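Ticket 1936: Simulated kitchen drops out during open day demo
Project: Rebelo
Site: Jamham
Opened: Thu 7 January
Priority: high
Status: waiting on retest

Reported fault
Visitors choose an item on the touch screen and the planner works out a pick in the simulated kitchen. On the rehearsal run the planner stopped with "no valid approach" on the plate in the sink. The view kept drawing but the queue did not clear, and the next visitor's choice was ignored.

Environment
Demo PC 2, Dralow build from September, Poklow scene pack. Planner timeout 3000 ms. Show screen on the second output.

Log
09:40 Restarted planner only. Same error on first request.
09:55 Restarted whole demo. First two requests on the worktop passed, sink request failed.
10:20 Raised timeout to 20 s. Still fails, so not a timing fault. Put back to 3000.
10:45 Collision mesh for the sink is a solid block. Anything inside the basin counts as buried. The visual mesh is correct, hence nothing odd on the show screen.
11:10 Swapped in the hollow sink mesh from the older scene pack. Reloaded, same seed (1000).

Scene after reload, plate with the dessert on the basin floor, green bottle lying on the worktop in front:
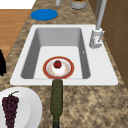

Still to do
Retest the sink request with the bottle in its present position. If the approach from the front is refused, try from above before moving anything.
Queue must clear on a failed plan. Separate fault, to be split off as its own ticket.
Copy the mesh to demo PC 1. Do not update the scene pack on either machine until the open day is over.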